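Iltar kitchen set, review copy: README

Read this first, then the notes file. Written up in a hurry on 3 February 2021 by Amanuel Demissie, with corrections from Crisóforo Meléndez. If the two of us disagree, his version is the one in the notes file and mine is here. Sorry.

What it is

Iltar is a paid set of simulated kitchen episodes, sold by Gritow. One arm, one kitchen, short household jobs. You get the recorded episodes, the kitchen model they were made in, and a small player so you can step through. We had the review licence at Brumgate. This folder is our working copy plus our remarks. Not the vendor's own README, that one is in the vendor folder and is mostly install steps.

Short version

Good kitchen. Decent labels. Player is slow. Would buy the smaller licence, would not buy the support plan.

What you get

Episodes: 3052
Held back for testing: 198 (included in the number above, check you don't add them twice, I did)
Camera views per episode: 3
Task families: 4
Format: one folder per episode, frames plus a text file of joint angles and gripper state
Task text: one English sentence per episode
Kitchen model: included, read only

Task families

pick and place, counter and stove
pick and place, cabinet
doors, open and close
buttons and knobs

Names are the vendor's. The split between the first two is by where the object ends up, not where it starts, so an item lifted off the stove and put on a shelf is filed under cabinet. Took us a while.

Pick and place

The biggest family and the one we spent the most time in. Objects are what you'd expect in a kitchen: cans, bottles, cups, plates. There are usually things about that have no part in the job, and the task sentence never mentions them. Fine by us, we wanted clutter.

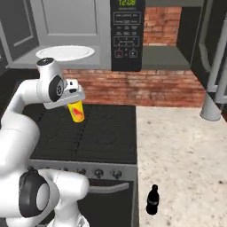

Grasp labels are per frame, open / closing / held / opening. "Held" is set from the contact forces in the simulator and not by hand, so it is quick to flip. On tall thin objects you get a frame or two of flicker. We smooth it with a three frame window, script is in tools, it's called smooth_held and takes the episode folder as its only argument.

Object names are a mess in places. The same model is "can" in one batch and "tin" in another. Crisóforo made a lookup table, names.csv, please use it and please add to it if you find more. Do not edit the vendor text files. We need them untouched for the comparison in June.

Poses are given in metres from the arm base. Rotations are quaternions, w last. The vendor README says w first in one place and w last in another; w last is right. Lost an afternoon to that.

Doors

Cabinets, microwave, fridge. Door angle is logged in degrees although everything else is in radians. No idea why. Asked, was told it's easier to read, which is true enough I suppose.

Hinge friction is set per episode and is in the metadata under "fric". Useful if you want to sort easy from hard. Some doors start part way open and the label "start_open" is suposed to mark these, but it's missing from the first batch. Work it out from the first logged angle instead.

Buttons and knobs

Smallest family. Also the one that made us want the set in the first place, hardly anyone sells this. Knobs on the hob turn, and the turn is logged. Microwave buttons are logged as pressed or not pressed with a time.

Gripper view is the one to use here. The room views are too far off to tell one button from the next on the microwave panel, at least at the size we were given.

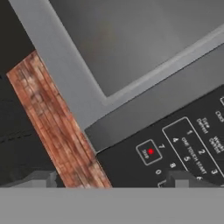

Presses count only if the button travels the full distance. Half presses are logged as not pressed, even where the finger has clearly touched. If you train on touch you'll want the contact log, which is a seperate download and not part of the basic licence. We think it should be. Bisht, the reseller, said they'd ask.

One more on the gripper view. It rolls with the wrist, so the picture can be at any angle and printed labels can come out sideways or upside down. There's a levelled version you can turn on in the player but it crops the corners. We left it off.

Cabinet work

Longer episodes, arm up high, more going wrong. Good set of failures in here, marked "fail" with a reason code. Codes are:

F1 dropped
F2 door in the way
F3 ran out of time
F4 wrong item

F2 is worth a look if you plan paths. The open doors take up a lot of room and the arm has to get round them to reach the shelf. The success flag is for the end of the episode only. An item can be in the right place halfway and knocked off later, and that's a fail. 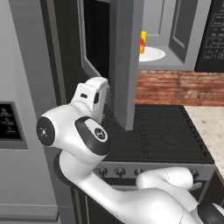
Arm by the open cabinet above the hob, yellow cup and plate on the shelf.

Running the player

Unpack, start the player, point it at an episode folder. Not the parent folder, it hangs. Space to play, arrow keys to step, number keys to swap view. Closing the window does not always stop the process so check before you start it again.

On the office machines it is slow to load the first episode and all right after. On my laptop it's slow throughout. Crisóforo gets better results with shadows turned off, the setting is under Display.

Exporting: File, Export, pick frames or video. Video export drops the task sentence from the metadata, frames export keeps it. Use frames.

Known problems

The simulated clock on the microwave is not episode time. Don't use it for anything.
Brick wall texture shimmers when the camera moves. Cosmetic.
Some soft shadows under bottles, none under others. Depends on the batch.
Task sentences have American spelling, so searching for "grey" finds nothing.
Cabinet numbering starts at zero in the episodes and at one in the kitchen model.
Re-exporting to the same folder overwrites without asking. Yes I lost some.

What we liked

The kitchen is believable. Granite, brick, proper hob, fridge next to it, and the spaces are tight enough that the arm has to think. Same kitchen all the way through though, so anything you train will know that kitchen very well and you should test elsewhere. Labels in the cabinet family are the best of the lot. Joint logs were clean in every episode we opened.

What we didn't

Price of the contact log. Player. The reseller answers quickly but passes everything on to Gritow and then you wait. The support plan is mostly access to the same people by a different address.

Also no second kitchen at any price, we asked. "Planned" is all we got.

Licence, in plain words

Internal use only. You can train on it and you can publish results. You can't pass on the episodes or the kitchen model. A few stills in a report are fine if Iltar is named. The review licence ends when the review does, so don't build anything on this copy that you can't rebuild from a paid one.

To do

finish names.csv (Crisóforo)
check held-back episodes for repeats of the training ones
ask Bisht again about the contact log
move smooth_held into the shared tools
spelling in this file

Questions to Amanuel. For anything to do with quaternions, ask Crisóforo.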